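Vestville Chapel: carved stonework inspection, nave and chancel
Date: July 4, 2023
Inspector: Trilok Shakya
Access: tower scaffold, Tremard, 3 lifts

1. Foliate head, north corbel
Condition: fair
Comment: Leaf tips above the brow are friable. Do not brush. Old limewash remains in the eye sockets.

2. Foliate head, south corbel
Condition: poor
Comment: Open crack from the left nostril to the lower lip, 8 mm at the widest point. Stem issuing from the mouth is detached at one end. Netting to stay in place until the crack is pinned.

3. Roof boss 5, mask with vine
Condition: good
Comment: Iron cramp shows surface rust only. Recheck in November.

4. Capital, chancel arch
Condition: fair
Comment: Cement repair is harder than the surrounding stone and is shedding at the joint. Egilsson to quote for removal in lime mortar.

5. Records
Condition: incomplete
Comment: Tultano drawing 608 shows the south head without its stem. Correct before reissue. 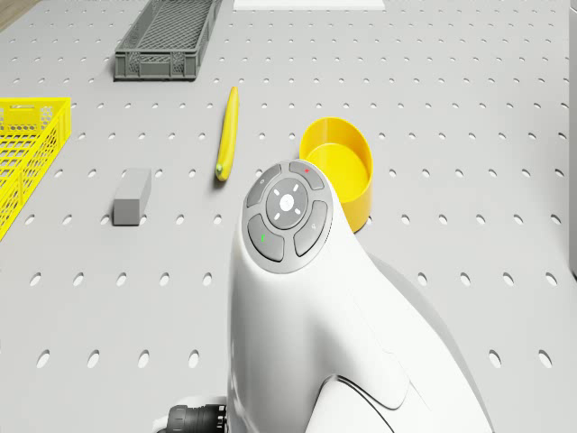

Drawing 608 also needs a consistent method for marking joints. Joints between stones are to be drawn as a single dark line that follows the true curve of the surface, as the seam does where two shell sections meet on the white arm. Cracks are to be drawn in red and never joined to a joint line unless they meet it on site.

Overall: nave open, south aisle bay closed below item 2.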